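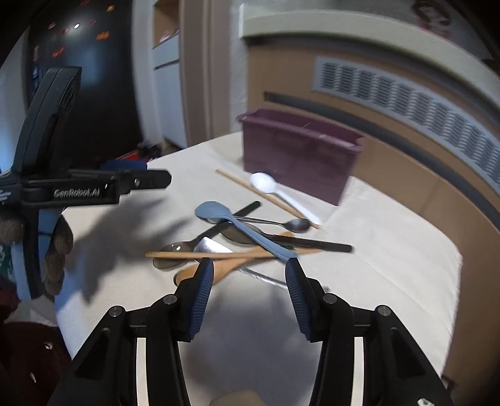 **Helmut Wegener**

Our junior football club wants to stop using an ordinary group chat for messages between coaches and players, and I've been asked to find out what everyone else does. I'm the one who normally looks after the teas at Stastesdale Juniors, so my usual worries are a tablecloth and whether the wooden spoon and the rest of the utensils have come back to the clubhouse, and now I've somehow got phones and under-16s as well. At the moment each team has its own chat. The younger age groups are parents only and that works well enough. The under-15s and under-16s have the players in with the coach, and some parents, but by no means all of them. One of our coaches also gets private messages from a couple of the lads about lifts and kit and being dropped, all perfectly innocent, but he's uneasy about it and so am I.

We've been looking at a thing called Pruleck, where every message a coach sends to a player is copied to the parent automatically. It would cost us £700 for the season, which is real money for a club our size (we had £2,023 in the account at the end of August and the pitch hire hadn't gone out yet). Somebody else on the committee says Evik does the same for nothing. Is it worth paying? Can we carry on with the chats if we write some proper rules? And what do we do when a player messages a coach directly anyway, because they will!

---

**Rodrigo Salgado**

Hello Helmut, I did welfare at our club for a good few seasons and went through exactly this, so here's how it went for us.

Sort the rules out first and the app second. We did it the other way about and spent most of a winter arguing over notifications. Ours fit on one side of A4. No coach messages a player under 18 on their own, ever. A parent or a second adult from the club is in every chat that has a player in it. Messages are about training, matches and travel, so no jokes, no pictures of what you had for dinner, and nothing after nine at night unless the match is off. If a player messages you privately, you answer in the group or ring the parent, and you tell your welfare officer the same day. You don't ignore the kid. That last bit matters a lot to me, as sometimes a private message is a youngster trying to tell an adult something, and they need to know it was read. If it's anything worrying, it goes to the welfare officer straight away and the coach keeps the message, doesn't delete it and doesn't start asking questions of his own.
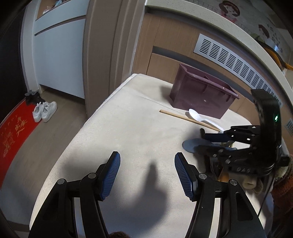
*Photo: Drummond Community Clubs*

Then the app. I've used Evik and it's fine for fixtures and availability, but when we had it the parent copy was something each family had to switch on for themselves, and plenty never did. It may have changed so do check. I haven't used Pruleck. Ask them what happens to the messages when a player leaves, who at your club can read the old ones, and whether the coach's own phone number is hidden. If they're slow answering that before you've paid, I'd be wary.

You can carry on with ordinary chats, we did for a year with the rules in place and it was all right. The weak point is people changing. A new coach turns up in August, makes his own group, and you don't hear of it until Christmas. I used to ask every manager for a list of their groups at the start of the season and again after the break, dull job but it did catch a few.

Also, do have a word with the players themselves. Ours were far less bothered than we expected about mums and dads being in the chat. They'd got their own one anyway, obviously.

---

**drummond_gk**

We pay £70 a month for ours (not one of the ones you mentioned) and nobody reads it lol. Coaches still text. Rules are more important imo. Ask your county FA, they will have a template and it's free

---

**Helmut Wegener**

Thank you both, that's a great help. Rodrigo, I've pinched your one side of A4 more or less whole, hope you don't mind! I've also asked Pruleck about players who leave and will put their reply on here when it comes. Our coach has already told the lads he'll be answering in the group from now on, and their parents have been rung. Still not sure about the £700, we'll be talking about it at the next meeting.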